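Startseite Beiträge Archiv Über diesen Blog Kontakt

Kategorie: Militärgeschichte / Feldpost und Nachlässe

Das Schanzenbuch von Brotham

Im Januar wurde mir Einsicht in das sogenannte Schanzenbuch von Brotham gewährt. Es handelt sich um ein schmales Heft von 30 Blatt, in dem ein Pionieroffizier die Arbeiten an den Feldbefestigungen südlich des Ortes festgehalten hat. Die Handschrift ist sauber, die Orthographie eigenwillig.

Der Verfasser nennt sich an keiner Stelle. Veikko Lindqvist hat ihn in einem älteren Aufsatz mit dem Kommandanten der Redoute Plamis gleichgesetzt. Dieser Zuschreibung vermag ich nicht zu folgen – die Eintragungen laufen weiter, als die Besatzung von Plamis bereits abgezogen war. Überzeugender erscheint der Vorschlag von Fiorella Tedesco, den Schreiber unter den Offizieren der Reserve in Piras zu suchen.

Von besonderem Wert sind die Blätter 8 bis 16. Sie verzeichnen die tägliche Zuteilung von Schanzkörben, Faschinen und Werkzeug, ferner drei Skizzen des Laufgrabens. Die zweite Skizze weicht von der gedruckten Karte deutlich ab. Der Graben knickt dort vor der Straße nach Osten ab und erreicht die Batterie nicht. Ob er je vollendet wurde, bleibt nach jetzigem Stand offen.

Ubaldo Carbone danke ich für die Durchsicht meiner Transkription. Verbliebene Lesefehler gehen zu meinen Lasten.

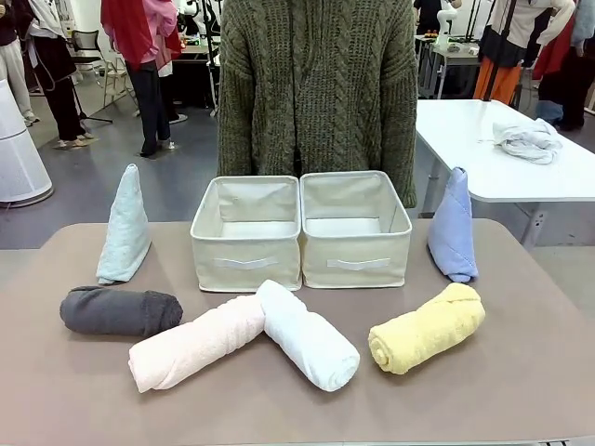 Offene Fragen

Ungeklärt ist der mehrfach genannte Ortsname »Tonumlow«. Auf den mir zugänglichen Karten fehlt er. Hinweise hierzu nehme ich gern über das Kontaktformular entgegen.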